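Can a robot tidy your shoes yet?

Posted 2021-09-27 by Mieke Cuypers, kids science page

Quick answer. Sort of. Slowly. Sometimes.

Longer answer, ready? Go find a shoe. Any shoe. Pick it up and put it somewhere neat. Done? Took you maybe 2 seconds and you didn't think about it at all. Your hand just knew.

Now do it again but with only your thumb and one finger. And keep them stiff, no bending! Harder, right? Lots of robot hands are like that. Two hard fingers that open and close. Engineers call this kind of hand a gripper. Say it out loud, it's a good word.

So why are shoes hard?

Shoes are squishy in some places and stiff in others. Squeeze the sole, nothing much happens. Squeeze the top, it squashes. Laces flop about. And a shoe can lie any old way. On its bottom, on its side, upside down. You know it's the same shoe. A machine has to work that out from a picture, and from behind a shoe can look like somthing totally different.

Then there's the pair problem. Left one, right one. Toes pointing the same way. Try explaining "neat" to someone who has never seen a hallway. See? Tricky.

How do machines learn it?

One way is by copying. A person holds a gripper in their own hand, with a camera on it, and does the job. Pick up, put down. Again. And again. The computer looks at all those tries and hunts for a pattern. 300 tries might be a start. 2,000 is better. Boring for the person! But that's how you learned to tie your laces too, by doing it over and over, and you probly cried once or twice.

What can machines do already?

Vacuum a floor, yes. Wash dishes, yes, if you load them. Move boxes in a big warehouse, yes, boxes are nice and square. Fold a shirt, slowly, on a good day. Tidy a whole messy hallway with boots and scarfs and your brother's school bag? Not yet. I asked Joris Van Acker, who works on this stuff, and he said ask again in November, then he laughed, so I think he meant a November a long way off.

Try it at home: tape two rulers to your fingers and see how many shoes you can put away before dinner. Write in and tell me!

Shoe job, close up:
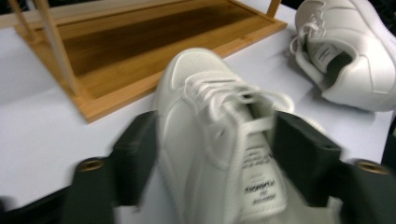
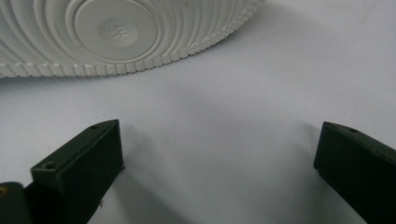
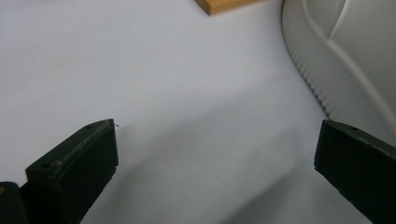
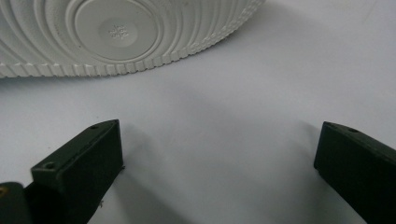 Erzsébet Győri wrote in to say that her class did the ruler thing and the sneakers were easy but flip-flops were awful, they kept sliding out, and one boy used his teeth in the end. She wants to know if a robot would find flip-flops hard too. The class voted yes, and they're trying it with mittens on next.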